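Cord Management on the Work Table, Part 2

The work table has one outlet within reach, set into the cabinet wall behind it, and everything on the table has to be fed from there or from something plugged in there. Last month I wrote about moving the table. This post covers the cords.

Starting point

The tabletop is light wood, 80 cm deep, with a white board laid over most of it. I put the board down in July to protect the finish, and it has turned out to be the better surface to work on. Small parts show up against white. It also shows every smudge, which I have decided to live with between cleanings.

The problem was slack. I had bought cords by price, and the cheap ones came in long lengths. A cord with too much slack ends up either on the work surface or on the floor, and I had both. On Sunday I took everything off, laid the cords out on the carpet and measured them. The longest was 138 inches. The distance it had to cover was less than half of that.

Routing

I settled on the following rules.

Cords leave the table over the back edge only. Nothing goes off the sides, where a knee or a chair arm will find it.

Slack is coiled at the back edge and kept off the white board. A coil of around 15 cm across is easy to open again. Tighter coils put a set in a thick cord, and it will then refuse to lie flat for weeks.

Anything that drops down the wall hangs straight, with no loop resting on the carpet. The vacuum has already eaten one loop.

Ties

I tried two kinds. The Rillo ties are narrow hook-and-loop strips, fine for thin cable and too short for a bundle of thick cord. The Isberg ones are wider and hold better, but the loose end sticks up and catches on sleeves. I trimmed them with scissors and the edges have not frayed so far. Xiuying Dong suggested plain cotton tape in the comments on the last post. It works, it is slow to undo, and I use it for cords that stay put.

Laying a thick cord

Thick black cord is the worst case. It remembers the shape it was packed in and springs back to it. Pulling it tight only drags whatever is on the other end. Hold the block end down, work the curves toward the back a little at a time, and leave a gentle wave in the part that crosses the board. The wave takes up movement when the block is shifted, and the rest goes into a loose bundle at the far edge.

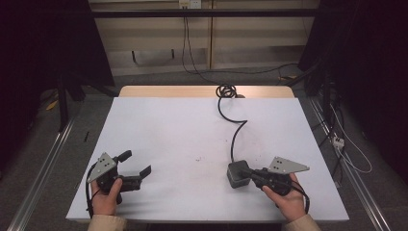
Still to do

The bundle at the back needs a tie, and I would like a shallow tray under the edge to hold it. Trujillo sells one that clamps on without screws – the listed clamp range just covers my tabletop, so I will measure again before ordering. The white board also slides slightly when I lean on it. Two strips of rubber matting underneath should fix that.

Cleaning the board is a separate job. Dish soap removes most marks and leaves some gray ones behind. I have a bottle of Windeo spray to try on a corner first.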